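The Bangera Turbines

Ekene Onuoha had been on the Bangera site for 52 days when the wind stopped. The blades turned slower through the morning and by noon they stood still along the whole ridge.

He rang the control room. Salamatu Igwe picked up.

"Drestero want to know when we'll be back on," she said. Drestero bought the power.

"Tell them to ask the weather."

"I did. They've asked for it in writing."

He drove up to turbine 30 and checked the gearbox oil, a job he had put off since January. From the top he could see the town and the old coal station – shut now, with its chimney still up. His father had worked there and had never come to see the ridge.

At four his phone rang again.

"Laltelix say it could last up to 110 hours," Salamatu said. "Go home. Sleep."

He stayed until dark, eating a sandwich with his legs against the rail. Then the nacelle shifted under him, a small movement, turning to face west. He packed his tools and climbed down.

His father's light was on when he passed the house. He stopped the van and went in.
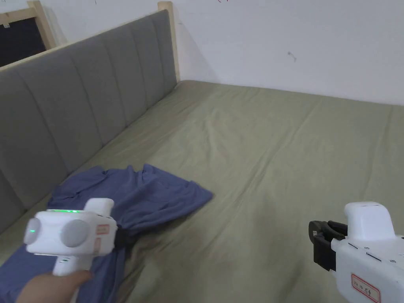

More short stories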